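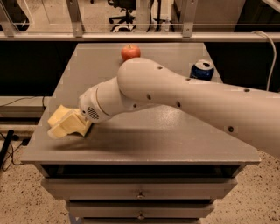

Fig. 1: The arm low over the cabinet top, with the apple and the can behind it.

My bit of the project was the planner, so most of this report is me talking about waypoints (sorry!). Wayne Dufour did the perception side and wrote that part up separately.

When I took over the code in June, the planner only checked the gripper for collisions. Everything above the wrist was treated as if it didn't exist, which is a bit scary when the elbow has to pass right by a drinks can to get the fingers anywhere useful. I added simple capsule shapes for the forearm and upper arm, and the planner now tests all of them at every waypoint – slower, but I slept better.

The second job was table height. Our map had the top as a perfectly flat plane and the gripper kept being sent too low on the left side. I wrote a small routine in Fornura (our lab's planning toolkit) that lowers the fingers slowly and stops when the joint torques jump. Then it stores the height and moves on to the next spot.

I ran 200 simulated reaches with the old planner and 200 with mine. The old one clipped the can model in 123 of them, mine in 11. Nearly all of those 11 came from the can's position being out of date, so Wayne and I are now arguing over whose bug it is.

Planning time is still annoying. I'd like to cache the arm poses and get it under 100 milliseconds before the next demo at Astholm.

14 shares | 3 comments

Related reports
Wernon: a logging tool for joint data
Grasp scoring in Barros

Contact the project team | Back to top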